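Primthorpe Kids' Clothes — README

Hi, and thanks for downloading this. It's a list of secondhand children's clothes, one row per garment, that I've been typing up from the swap cupboard at Primthorpe since March. It began as a way to stop handing out size 4 shorts to size 8 kids and got a bit out of hand (2,000 rows now!). I've tidied it enough that other swaps can borrow it.

What you get

garments.csv — the main list
colours.csv — the colour words I allow myself
notes.txt — everything that wouldn't fit in a column, mostly me grumbling about tags

Columns

item_id: a plain number, never reused, even after a piece goes home with someone.
type: shorts, trackies, jumper, singlet and so on. There are 11 types. Skorts go under skirts, and I'm not taking questions.
size_tag: whatever the label says. Blank if it's been snipped out.
size_laid: waist measured flat, in centimetres, elastic relaxed. Please don't stretch it. I did that for the whole first box and had to go back and measure the lot again.
colour: one main colour only. Denim gets its own set of words (light, mid, dark), plus a yes/no for faded.
waist: elastic, button, drawstring or mixed.
pockets: front, back, both or none. Patch pockets count, fake ones don't.
motif: free text. Keep it short, e.g. "dinosaur, left knee".
wear: 1 to 3, where 3 means play clothes or the mending pile.

How I do a piece

Lay it flat on a pale table, back up first, smooth the legs out, fill in what you can, then flip it over. I start with the back on bottoms so I don't forget the pockets. Elastic waists bunch up whatever you do, so just let them.

Faded denim is the one that trips people up. A factory wash with pale patches on the legs is faded = yes but it isn't wear. Wear is thin fabric, frayed hems, holes and busted stitching. If you can't tell, leave it blank and I'll have a look.

Known problems

Todorova tags run small, so don't sort by size_tag alone. The Brurkia pieces were entered before I had a motif column and I'm still filling those in. "Teal" and "blue-green" both turn up in the early rows — same thing, pick one and stick with it.

Using it

Copy it, change it, print it and tape it to the cupboard door. If you find a mistake, send me the item_id and the fix.

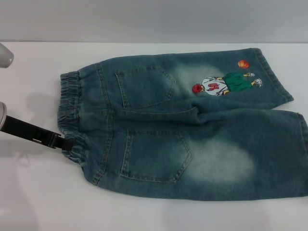
Binta Garba: Could motif get a second column for which leg or side it's on? Our lot at Varkia always ask for "the ones with the picture on the leg", and I end up searching the free text three different ways.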